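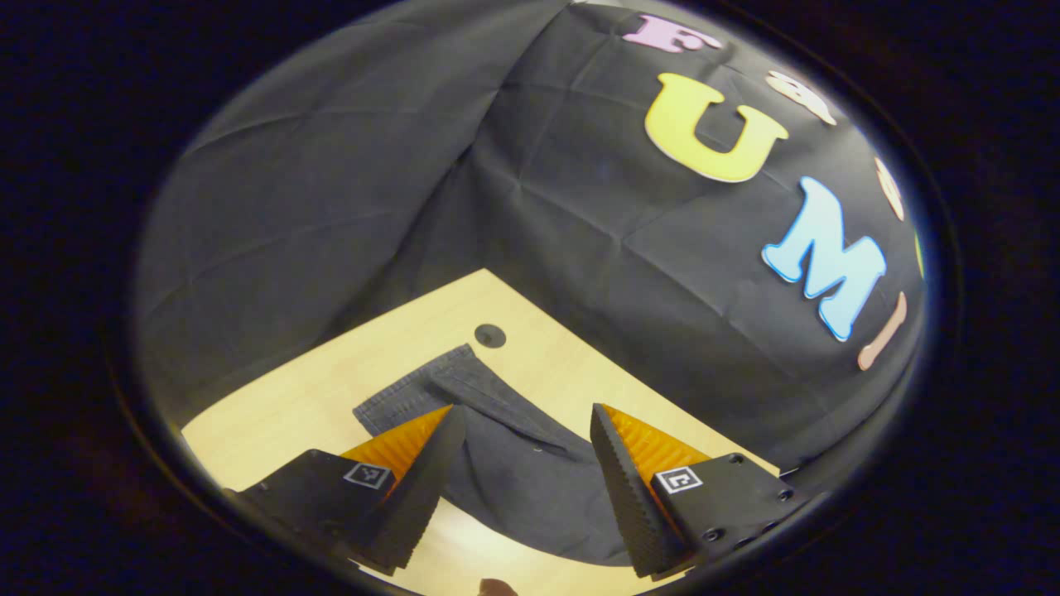 天板に広げた濃いグレーのデニム。

洗濯物は机で畳んだほうがいい

洗濯物は床に座って畳むものだと思っている人が多い。私も三十代の終わりまでそうしていた。取り込んだものを床に山にして、その横に座り、膝の上か、膝の前の床で畳む。実家でも母がそうしていたし、祖母もそうだった。畳の部屋だったので床と言っても畳で、夏は寝ころんだまま靴下を合わせていたこともある。

今は机で畳んでいる。食卓のこともあるが、たいていは仕事用の机だ。パソコンを脇へ寄せ、天板を拭き、そこに一枚ずつ置いて畳む。これを始めてから、洗濯物を畳むことが家事のなかで一番苦にならない仕事になった。人にもすすめているが、あまり広まらない。そこで、なぜ机がいいのか、特にデニムのような厚いものについてどう考えているかを一度まとめて書いておく。

先に断っておくと、床で畳んで何も困っていない人に変えろと言うつもりはない。畳むのが嫌いだ、いつも山のまま残る、畳んでも引き出しのなかで崩れる、という人に向けて書く。

腰と膝の話

まず体のことを書く。床に座って畳むとき、手は膝の高さか、それより下にある。体は前に曲がり、山は横か後ろにあるので、一枚取るたびに腰をひねる。二人分の洗濯物だと、タオルまで入れればかなりの枚数になる。途中で一度は足がしびれる。立ち上がって座り直し、ついでに台所へ行き、お茶をいれ、戻ってこない。山が残る理由のかなりの部分はこれだと思う。

机なら立ったままできる。手はへその少し下あたりにあり、目からの距離もちょうどいい。終わったものはそのまま手に持って引き出しまで歩ける。座った姿勢から洗濯物の束を抱えて立ち上がる動作がなくなるだけで、ずいぶん違う。畳んだ束は立ち上がるときに崩れやすい。崩れたものをもう一度畳む気にはなれず、崩れたまま押し込む。引き出しの乱れは、たいてい引き出しの前に着くまでに始まっている。

机の高さが合わない人はいるだろう。私の机は少し低く、タオルのような簡単なものだと腰が曲がるのが気になる。そういうときは椅子に座って畳む。椅子に座っても床よりは楽だ。台所の調理台のほうが高さは合うのだが、水がはねているし、油も飛んでいる。調理台で畳むのは一度でやめた。白いシャツの背中に醤油の点がついた。

以前、同じ建物に住んでいたヘドヴィカ・ティヒーさんの部屋では、アイロン台がいつも出しっぱなしになっていて、彼女はその上で畳んでいた。高さを変えられるので理屈としては机より優れている。私も真似をしてみたが、幅が足りなかった。ズボンの脚が片側から垂れ、垂れた側の重みで全体がずり落ちる。彼女はシャツとブラウスが中心の暮らしだったので、それで足りていたのだと思う。厚手のものが多い家では、やはり幅と奥行きのある面がいる。

面が平らで硬いということ

机のいちばんの利点は、平らで硬いことだ。当たり前のように聞こえるが、ベッドの上で畳む人は案外多い。ベッドは広いし、高さも床よりはましだ。ただ、柔らかい。手で押さえると布ごと沈み、離すと戻る。しわを伸ばそうとしても、伸ばす力がマットに逃げる。薄いものならそれでもかまわないが、デニムのように布に力があるものは、押し返してくる相手がないとうまく言うことを聞かない。

デニムは、広げただけでは平らにならない。腰まわりの帯の部分は布が何枚も重なって縫ってあり、そこだけ別の材料のように硬い。その下の布は、はいていたときの形を覚えている。膝が出て、股のところで寄り、腿のあたりに斜めのしわが残る。机に置くと、硬い帯のところは棒のようにまっすぐで、その下は波打っている。この二つの性質の違うものを一枚の四角にするのがデニムを畳むという仕事で、Tシャツと同じ手つきでやるとうまくいかない。

私の手順は次のとおりだ。

まずファスナーとボタンを閉める。開いたままだと前の左右がずれ、最後まで直らない。次に腰の帯を机の奥の縁と平行に置く。脚は手前に垂らす。机の奥行きが足りないので、裾はどうしても手前に落ちるが、この段階では落ちたままでいい。帯を両手でつかみ、左右に一度強く引く。それから手のひらで、帯から下へ向かって押しながら撫でる。下から上へ撫でると、しわが帯のところに集まって逃げ場がなくなる。

それから縦に半分に折る。後ろのポケットが外に出るように折る人と、前が外に出るように折る人がいる。私は後ろを外にする。前のほうが縫い目の出っ張りが多く、内側に入れてしまったほうが表面が落ち着く。股の三角に飛び出したところは内側に倒す。ここを倒さないまま巻いたり折ったりすると、出来上がりの片側だけが厚くなる。

あとは裾から帯に向かって半分、さらに三つ折り。引き出しが浅ければもう一回。最後に帯が外側にくるので、立てて入れると帯の輪が背表紙のように並ぶ。どれがどれか、広げなくても色と縫い糸でわかる。

文字にすると長いが、慣れれば一本に何十秒もかからない。床でもできるだろうと言われればできるのだが、「左右に強く引く」と「下へ押しながら撫でる」の二つは、立って上から体重をかけないと効きが弱い。膝の上ではまずできない。

帯から始める

手順のうち、一つだけ守ってほしいと言うなら、帯から始めることだ。

多くの人は裾から始める。裾を合わせて、ぶら下げ、そのまま半分に折る。クリーニング店のズボンがそうなっているので、それが正しいように見える。折り目のついたスラックスなら、実際それが正しい。折り目という基準の線が脚に入っているので、裾を合わせれば全部が合う。デニムにはその線がない。脚の内側と外側の縫い目はあるが、洗って縮むとねじれてくる。ひどいものは脇の縫い目が足の甲のほうまで回ってくる。ねじれた裾を基準にして折ると、そのねじれが帯まで上がっていき、最後に腰のところで左右がずれる。

帯はねじれない。何枚も重ねて縫ってあるので、縮んでもまっすぐのままだ。まっすぐなところから始めて、曲がったところへ向かう。裾が合わなくても気にしない。引き出しに入れてしまえば裾は内側にあり、はけば脚の形になる。

この順番は、織物の仕事をしていたサルラ・バジパイさんに教わった。彼女はデニムのことを言ったわけではなく、シーツの話をしていた。ゴムの入っていない大きなシーツを畳むとき、耳と呼ばれる織り端を先に合わせ、切って縫った端は後回しにするという話だ。織り端はまっすぐで、縫った端は人がまっすぐだと思って切っただけだと言っていた。なるほどと思い、家にあるもの全部について、どこが一番まっすぐかを見て回った。タオルは短いほうの端が案外あてにならない。Tシャツは肩線がいい。デニムは帯だった。

吊るすか、畳むか

デニムは吊るすべきだという意見がある。しわにならないし、選びやすいし、通気もいい。雑誌の収納特集ではたいてい吊るしてある。裾をクリップで挟んで逆さに下げるか、帯にフックを通して下げるか、棒に二つ折りでかけるか、やり方は三つほどあって、私は三つとも試した。

結論を言うと、吊るすのはやめた。重いのである。一本なら何でもないが、数本並ぶとパイプがたわむ。安いクリップは重みに負けて、夜中に落ちる。強いクリップは落ちないかわりに裾に跡をつける。棒にかけると膝のあたりに横一本の折り目がつき、これがはいても取れない。畳んだ場合にも折り目はつくが、立てて入れておくと上からの重みがかからないので、そこまで強くつかない。

もう一つ、吊るすと長さが要る。うちのクローゼットは丈の長いものをかける場所が狭く、コートとワンピースで終わってしまう。デニムは畳んでも傷まない布なので、畳めるものは畳み、吊るさなければならないものに場所を譲るのが順当だと思う。

この点で長く意見が合わなかったのが、職場が同じだったヴィットリア・デ・ルカさんだ。彼女は持っているものをすべて吊るしたい人で、引き出しというものを信用していない。引き出しに入れたものは忘れる、忘れたものは持っていないのと同じだ、と言う。これは一理ある。私が引き出しに立てて入れるのは、その反論に対する自分なりの答えでもある。積み重ねると、下のものは確かに忘れる。上から二番目までしかはかなくなる。立てておけば、引き出しを開けたときに全部の背が見える。

それでも彼女は吊るすほうを選ぶだろうし、クローゼットの大きい家に住んでいるのだから、それでかまわない。収納の議論の半分は家の間取りの議論で、あとの半分は持っている量の議論だ。布の扱いとして正しいかどうかは、そのあとに少し残るくらいのものだと思っている。

巻くのはどうか

巻く派もいる。旅行鞄に詰めるときは私も巻く。隙間に押し込めるし、鞄のなかで動かない。ただ、家の引き出しで巻く意味はあまりない。デニムを巻くと太い筒になり、筒と筒の間に三角の隙間ができる。その隙間が惜しい。おまけに、ゴムでとめないと中で少しずつほどけてくる。ゴムでとめれば、今度ははくたびにゴムを外し、外したゴムを置く場所がいる。道具が一つ増えると手間は二つ増えるというのが私の実感で、畳む道具、とめる道具、仕切る道具はできるだけ持たないようにしている。

畳むための板というものも買ったことがある。樹脂の板が蝶番でつながっていて、布を置いてぱたぱたと倒すと同じ大きさに畳める。二千円ほどだった。Tシャツには確かにいい。デニムを置いたら、帯の硬いところで板が浮いて倒れなかった。手で押さえつけて倒すくらいなら、初めから手で畳んだほうが早い。今は冷蔵庫の横に立てかけてあり、たまに甥が来ると遊んでいる。

仕事机で畳むことへの反対

仕事机で洗濯物を畳むという話をすると、嫌がる人がいる。仕事の場所に生活のものを持ち込みたくないという。在宅で働くようになってから、この反対をよく聞くようになった。気持ちはわかる。机の上に下着があると、画面のなかの会議も少し変なものに思えてくる。

ただ、うちには部屋が二つしかなく、机と食卓を合わせても平らな面は二つだ。その片方を一日のうち決まった時間しか使わないことにすると、かなりの面積が遊ぶ。私は夕方の六時を過ぎたら、机は机の形をした台だと思うことにしている。パソコンを閉じて棚に置き、紙をまとめ、天板を乾いた布で拭く。この拭くという動作が区切りになって、仕事も終わりやすくなった。洗濯物がある日のほうが、ない日よりも仕事を早く切り上げている。

最近の机は天板に穴が開いていることが多い。配線を通す丸い穴だ。あれは畳む台としては少し困る。靴下の片方が落ちる。小さなボタンも落ちる。大きな布なら上をそのまま滑らせてしまえるので、デニムを畳むぶんには穴があってもほとんど気にならない。蓋のついている机なら蓋を閉めておけばいいし、蓋をなくした人は、穴のない側で小物をやればいい。

天板の材質についても一言。木でも化粧板でもかまわないが、表面がなめらかなほうがいい。ざらついた面では布が引っかかり、撫でても動かない。逆にガラスは滑りすぎて、押さえた反対側が逃げる。なめらかな木がちょうどいいところで、手のひらで押すと布が少しだけ動いて止まる。色は明るいほうが糸くずが見える。うちの食卓は黒に近い色で、白い糸くずはよく見えるが、濃い色の服の糸くずは翌朝まで見えない。

デニムのリベットや金具で天板に傷がつくのではないかと心配する人もいる。つく。正直に書いておくと、私の机には細い線が何本かある。後ろのポケットの鋲が当たるのは引きずったときなので、置いてから動かさず、動かすときは持ち上げればほとんど防げる。傷のいやな机なら、シーツを一枚敷いてから始めればいい。私は敷いていない。

乾いているかどうか

畳むのが嫌いな人の家でもう一つよくあるのは、乾ききっていないものを畳んでいることだ。デニムは腰の帯と、ポケットの袋と、股の縫い目が重なるところがいつまでも乾かない。脚は乾いている。脚をさわって、よし、と思って取り込む。畳んで引き出しに入れ、数日して開けると、あの匂いがする。匂うので洗い直す。洗い直したものをまた同じように取り込む。こういう家では、畳むことが嫌いなのか匂うことが嫌いなのか、もう区別がつかなくなっている。

机で畳むようになって気がついたのは、帯を両手でつかむ手順があると、ここで必ず湿り気がわかることだ。湿っていたら、そのまま椅子の背にかけて後に回す。二月の部屋干しの時期には、デニムはほとんど毎回、椅子の背に一晩かかっている。裏返して干せばだいぶ違うが、裏返して干すと畳む前に表に返す手間がある。私は裏返して干し、裏返したまま取り込み、机の上で返す。床で返そうとすると脚の先が埃を拾うので、これも机のほうがいい。

乾燥機にかける人は、この節は読まなくていい。ただ、熱いうちに山のまま置くと、股のところに深いしわがついたまま冷める。冷める前に一度だけ帯を引いて、机に広げておく。畳むのはその後でも間に合う。

どれだけ持つか

ここまで書いてきて、量の話を避けるわけにいかなくなった。畳み方の相談を受けて、引き出しを見せてもらうと、畳み方の問題だったことはあまりない。たいていは入れすぎだ。

コッラード・カプートさんという知人は、デニムだけで引き出しを三段使っていた。全部が同じ三十二インチで、しかしはけるのは半分だと言う。メーカーによって同じ三十二でも腰まわりが違い、洗って縮んだものもあれば、本人の腹が変わったぶんもある。はけないものを捨てないのは、またはけるようになるつもりだからだ。私はそれを責める気になれない。自分の引き出しにも、そういうスカートがある。

ただ、はけないものとはけるものを同じ段に入れておくのはやめたほうがいい。朝、一本出して、足を通して、だめで、戻す。戻すときには畳まない。急いでいる朝に畳む人はいない。そうやって段が崩れる。彼には、はけないものを一番下の段にまとめ、そこは開けないことにしたらどうかと言った。捨てろとは言わなかった。上の二段はそれで崩れなくなったらしい。下の段がどうなっているかは聞いていない。

私自身は、デニムは四本と決めている。濃い青が二本、色の落ちたのが一本、グレーが一本。グレーが一番出番が多い。青いデニムほどくだけて見えないし、黒いものほど埃が目立たない。洗いざらして色が少し抜けてくると、上に着るものを選ばなくなる。四本という数に根拠はなく、引き出しの幅に立てて並べると、四本で手が一つ入るだけの隙間が残るというだけのことだ。五本目を入れると隙間がなくなり、出すときに隣がついてくる。隣がついてくる引き出しは、必ず崩れる。

畳むことに時間をかけていいのか

最後に、いちばんよく言われることについて書く。そこまで丁寧にやる暇はない、という意見だ。共働きで小さい子がいる家の人に言われると、返す言葉がない。スヴェーヴァ・ガッティさんの家には子どもが三人いて、洗濯は一日に二回まわしている。そこで私のような二人暮らしの人間が帯の合わせ方を説くのは、確かに間が抜けている。

彼女の家では、子どもの服は畳まない。人別の籠に分けて入れて終わりだ。私はそれでいいと思う。子どもの服は小さく、柔らかく、しわになっても着ていれば伸びる。籠に分けるのも片づけであって、手抜きと呼ぶ必要はない。そのうえで、大人のデニムだけは畳むそうだ。籠に入れると場所をとるし、底で折れたしわがつくからだという。金曜の夜に、一週間分をまとめて食卓で畳んでいる。食卓なのは、床には必ず誰かのおもちゃがあるからで、私の理屈とは関係がない。しかし机にたどり着いた点は同じだ。

畳むものと畳まないものを分けるのは、時間のない家ほど役に立つ。私の基準では、下着、寝間着、子どもの普段着、台所のふきんは畳まなくてよい。タオルは棚に積むなら畳む、籠に入れるなら畳まない。シャツは吊るす。デニムと厚手のトレーナーは畳む。厚いものほど畳まなかったときの場所の損が大きく、薄いものほど小さい。全部を同じ丁寧さで畳もうとするので嫌になり、全部が山のまま残る。山のなかから厚いものだけを抜いて畳んでみると、残りは驚くほど低い。それだけでその日は終わりにしてもいい。

時間を計ったことはない。計ると早くしようとするので、計らないことにしている。ラジオを一つつけて、番組のコーナーが変わるまでには終わっている、という程度だ。二人分なのでそんなものだろう。以前は同じ量を、床で、途中で立ち、戻り、また立ち、寝る前に仕方なく続きをやっていた。かかった時間の合計よりも、まだ残っていると思いながら過ごす時間のほうが長かった気がする。

机で畳むと、終わらなければ机が使えない。夕食が食卓で待っているとか、明日の朝には机で仕事を始めなければならないとか、平らな面には次の予定がある。床の山には次の予定がない。何日でも置いておける。私が床をやめて一番よかったと思うのはこの点で、腰のことや布のしわのことは、そのあとで気がついた。

もし一度試してみるなら、タオルから始めないで、一番厚いデニムから始めてほしい。天板を拭いて、ボタンを閉め、帯を奥に向けて置き、左右に引く。うまく四角にならなくても、引き出しに立ててみて倒れなければ、その日はそれで足りている。倒れるようなら、たぶん股の三角を内側に入れ忘れている。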